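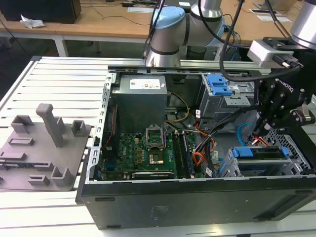 A robot's gripper reaches down into an open computer.

Robot Manners

Robots have rules, mostly because they have no common sense. At the Lonside workshop, Marlina Ismail keeps two of them taped to the door.

Rule 1: Hands out. If the arm can move, your fingers stay off the table. It can't tell a thumb from a plug.

Rule 2: Know your stop button. It's big and red. Find it before you start.

Grown-ups get a rulebook with 1,070 pages. Marlina has read it. She says the door is quicker.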